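Notebook, staff kitchen trial, May
Entry by Līga Kazlauskienė, Trummer site

Purpose: to record how the Vedo arms alter washing-up duties for the late shift.

1. Duties 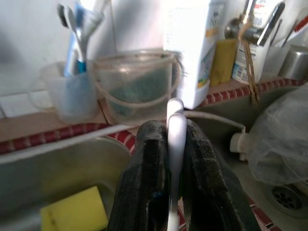
The rota has been amended so that one colleague supervises and no longer washes. Staff ask who now tidies the ledge. Toothbrushes and a scourer still stand there beside the sink, and I propose that they be moved to a cupboard.

2. Handling
Bowls are assigned to the arms; glassware remains with staff until the Hodia review.

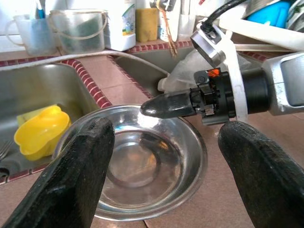

3. Staffing
Session 141 logged. Supervisors request a seat and shorter turns.

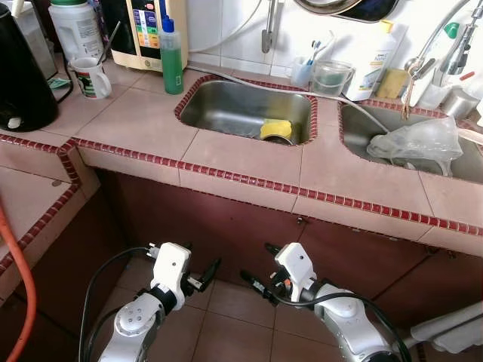

Fig. 3. Both arms at the double sink.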